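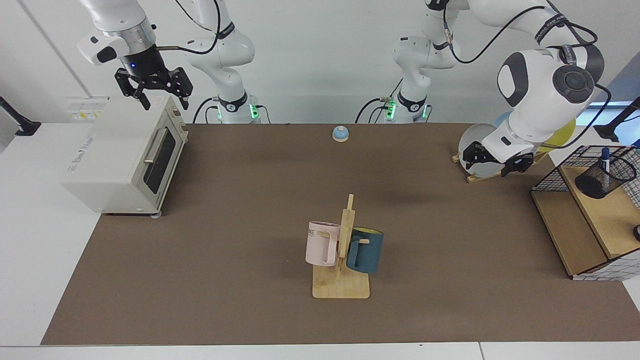

*The two-arm bench with toaster oven, mug tree and dish rack.*

# Flirken Break Room Bench – data card

Flirken is a set of recorded work sessions from a bench with two robot arms. The tasks come from the staff kitchen of the Holst parts warehouse in Brirkville, where 2 arms are planned to take over the tidying that the kitchen staff do between breaks. We publish the recordings together with the notes on how the work was divided before, as we think one is not very useful without the other.

This card is for people who want to train or test a model with the data, and also for those who must decide if such a bench should come into their own canteen.

## Contents

| Item | Value |
|---|---|
| Recorded episodes | 3,427 |
| Arms | 2, each with a two-finger gripper |
| Episodes kept for testing | 900 |
| Staff questionnaires | 3 rounds, text only |
| Language of the notes | English, partly translated |

The test episodes are chosen by session and not by single episode. Please do not mix them back into the training part, also not "only for the last run".

## Folder structure

```
flirken/
 episodes/
 train/
 test/
 tasks/
 task_list.csv
 wording_variants.csv
 workplace/
 questionnaires/
 shift_notes/
 duty_plan_before.csv
 duty_plan_after.csv
 LICENCE.txt
```

Each episode folder has the camera video, the joint positions of both arms, the gripper opening and one task sentence. The duty plans are simple tables: who (only as a role), which task, which part of the shift.

## Tasks

The task list was written with the kitchen staff, in their own words. Some typical lines:

- Open the oven door and close it again.
- Take a mug from the tree and put it on the mat.
- Hang the mug back.
- Put a plate in the rack.
- Press the bell when finished.

The last task was a wish from the staff. In the first plan the end of a job was shown only on a screen, and people who stand with their back to the bench do not look at a screen.

## What changes for the staff
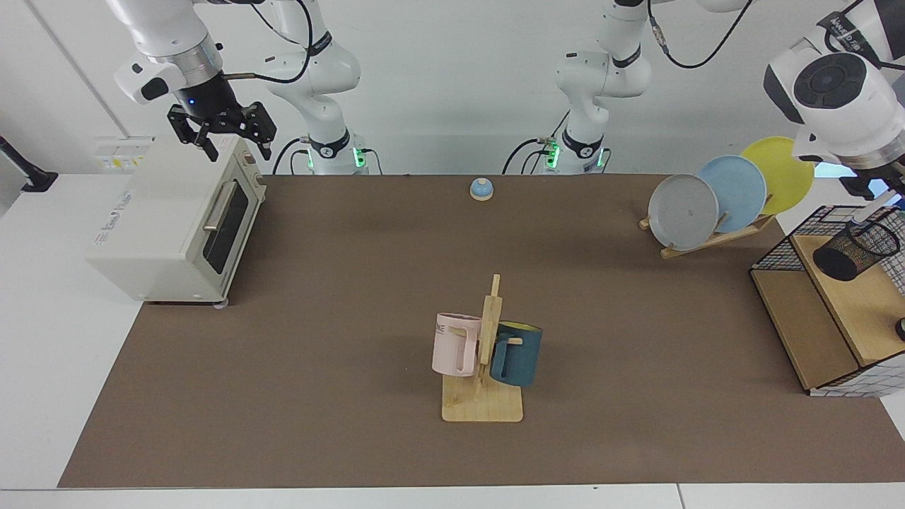
Before the project, tidying was shared by everybody on the kitchen shift, and it was also the moment to sit down or to talk. In the new duty plan this time is given to stock and ordering. Some were glad about it, others wrote in the questionnaires that they lost the easy part of the day and kept the heavy one. Several answers also ask how the arms can know whose mug is whose. For the bench this is a fair question: the pink mug with "ME" on it and the teal one with the yellow inside hang on the same tree, and the task sentences name them only by colour. We did not record any task where a mug belongs to a person, so please do not claim that a model trained on Flirken can do this.

Two further points came back in every round:

1. **Training.** Staff want to know how to stop the arms and how to start them again without calling the office in Jurville. The stop procedure is now part of the normal induction.
2. **Responsibility.** If a plate breaks, it must be clear who writes the report. At the moment it is the shift lead, and the shift leads are not happy with this. The discussion is still open – see `shift_notes/`.

No job was cut during the recording period. We can't say what happens later, and the data does not answer it.

## Known limits

- One bench, one kitchen. The light and the wall stay nearly the same in all sessions.
- The oven is never heated in any episode. Only the door and the knob are used.
- No food, no liquids.
- In some episodes the task sentence says "plate" without a colour. Any plate counts as correct there.
- Saturday sessions were recorded by a smaller team and have more aborted episodes. They are marked with `aborted = 1` and not removed.
- The questionnaires were answered on paper and typed by us. Spelling was corrected, the meaning we left alone.

## Privacy

Names and staff numbers were removed from all text files. Answers from very small teams are joined into one group, so that a single person can't be recognised. If you work at Holst and find something that points to you, write to the project address in `LICENCE.txt` and we take it out in the next version.

## Use

Free for research and teaching. For use in a product, please ask first. We don't allow the shift notes or duty plans to be used for measuring or ranking of single workers.

## Changes

- **v3** – third questionnaire round added, wording variants cleaned.
- **v2** – new test split, duty plans added.
- **v1** – first release, episodes only.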